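Faddale Schools Block Anonymous Messaging App After Student Complaints

3/9/20 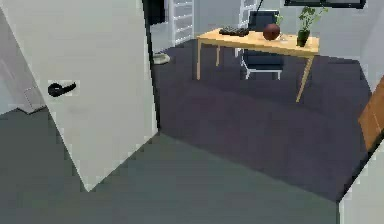
FADDALE - The Faddale Unified School District has blocked the anonymous messaging app Zamis on all school networks and district-issued devices, following complaints from students and parents that the service was being used to spread rumors and insults about classmates.

The block took effect Monday morning at the district's 5 schools serving grades six through twelve. It applies to the wireless networks in school buildings and to the laptops students take home. It does not apply to phones that students own and use on their own data plans, and district officials said they have no means of extending it that far.

Superintendent Verena Lanz informed families of the decision in a letter sent by email over the weekend. In the letter, Lanz wrote that the district had received reports from every one of the affected schools and that the number of reports had grown since the winter break.

"Our students should be able to come to class without wondering what has been written about them overnight by someone who will not sign their name," the letter states. "The district has a duty to act on the part of this problem that falls within its control."

Zamis allows users to post short messages to a board that can be read by anyone within a set distance. Users are not required to provide a name or a photograph, and posts disappear from public view after one day. The app can be downloaded for free. Its terms of use require users to be at least 17, but a user confirms this by entering a birth date, and no further check is made.

According to the district, most of the reported posts fell into two groups. Some named a student and made claims about that student's family, health, or relationships. Others invited readers to vote on which of two named students was less attractive or less liked. Several posts included pictures taken from school social media pages and team rosters.

The district began gathering information on the app in November, when counselors at Bühler Middle School reported that a number of students had asked to change lunch periods or class sections. In conversations with counselors, many of those students mentioned the same board.

A survey was then sent to students in the upper grades. The district received 1,228 completed responses. Of those students, 763 said they had opened the app at least once, and 600 said they had read a post about a person they knew. The survey did not ask students whether they had written posts themselves. It was voluntary and did not collect names.

Aurelia Bachmann, the district's director of student services, presented the results to the Board of Education at its most recent meeting. She cautioned board members against reading the survey as a measure of all students, because those who had been affected by the app may have been more likely to respond.

"What the survey does tell us is that this is well known to our students and that it reaches into the middle school," Bachmann said. "It also tells us that a great many of them read these posts even when they find them upsetting. They want to know whether they have been mentioned."

Bachmann said that students who had been named often waited several weeks before speaking to an adult. Some told counselors they feared losing their phones if their parents learned of the posts. Others believed that nothing could be done because the writer could not be identified.

The board did not vote on the matter. Under existing district policy, the superintendent may restrict access to websites and applications on school equipment without board approval. Board President Odair Fagundes said during the meeting that he supported the step but asked for a written report before the end of the school year on whether it had any effect.

"I would not want us to switch this off in the building and consider the job finished," Fagundes said. "The students who spoke to us were clear that most of it takes place after nine o'clock at night."

Three students and two parents addressed the board during the public comment period. One parent asked why the district had not acted in November, when the first reports were received. Lanz responded that the early reports did not identify the app by name and that staff needed time to confirm which service was involved. A second parent questioned whether the block would only draw attention to the app among students who had not yet heard of it.

The students, all from Faddale High School, asked the district to avoid broad limits on messaging services. One noted that clubs and sports teams rely on group chats to arrange practices and rides. Lanz said no other messaging service is under review at this time.

The nearby Drollau school district placed similar limits on the same app earlier this year. Gualtiero Serra, who oversees technology for the Drollau schools, took part in the Faddale meeting by telephone. He said that use of the app on the Drollau networks had fallen to almost nothing within days, but that he could not say how much of the activity had simply moved to private data plans. Reports to Drollau counselors declined for a time and then rose again, he said, although they have remained lower than before.

Serra advised Faddale to pair the block with a simple method for students to report posts. Drollau uses a web form that can be completed without logging in. The forms are read each school morning by a member of the counseling staff, and reports that involve threats are passed to the police the same day.

Faddale will introduce a similar form later this month. Until then, students may report posts to any counselor, teacher, or administrator. The district asks that students and parents save a screenshot before a post disappears, along with the date and time it was seen, and that they do not share the screenshot with others. Posts containing sexual images of minors should not be saved or forwarded in any form and should be reported to the police directly.

The district said it has written to the company that operates Zamis and asked that school grounds be excluded from the area in which the app can be used. Some location-based services have the technical ability to switch off their features within a marked boundary. The district had not received an answer as of Monday. A message left by this publication through the company's support page was not returned.

Faddale police confirmed that they are reviewing a small number of posts forwarded by the schools. The department declined to discuss them in detail, citing the ages of those involved. A police spokesperson said that users of anonymous services should not assume they cannot be identified, as companies may be required to turn over account records in response to a court order.

Students found to have written posts that target a classmate may face discipline under the district's code of conduct, including in cases where the post was made away from school. The code allows for such action when off-campus conduct substantially disrupts a student's ability to learn. Lanz said that discipline would be decided case by case and that younger students would in most instances first be referred to a counselor together with their parents.

Despina Nedelcu, a family counselor who has worked with the district on earlier programs, will lead two evening sessions for parents on anonymous apps and online harassment. The sessions will cover privacy settings, how to check the age rating of an app, and how to begin a conversation with a child who may have been named in a post.

Nedelcu said parents should resist the urge to take a phone away as a first response. A child who expects to lose the device is less likely to ask for help the next time, she said. She suggested that families instead agree on a place outside the bedroom where all phones, including those of the adults, are charged overnight.

"Ask what they have seen before you ask what has been said about them," Nedelcu said. "Most teenagers will talk about the first question for quite a while - and the second one often comes up without your having to raise it."

She added that parents should watch for changes in sleep, appetite, or attendance, and should contact a doctor or school counselor if those changes last more than a few days. Any statement by a child about wanting to harm themselves should be treated as urgent, she said.

The parent sessions will be held in the Faddale High School library. Attendance is free, and registration is not required. Dates will be posted on the district website and sent to families by email. Interpretation in Spanish will be provided on both evenings, and families who need another language are asked to contact the student services office in advance.

Homeroom teachers in grades six through eight will also set aside one period this month to discuss the reporting process with students. High school students will receive the same information through their advisory classes.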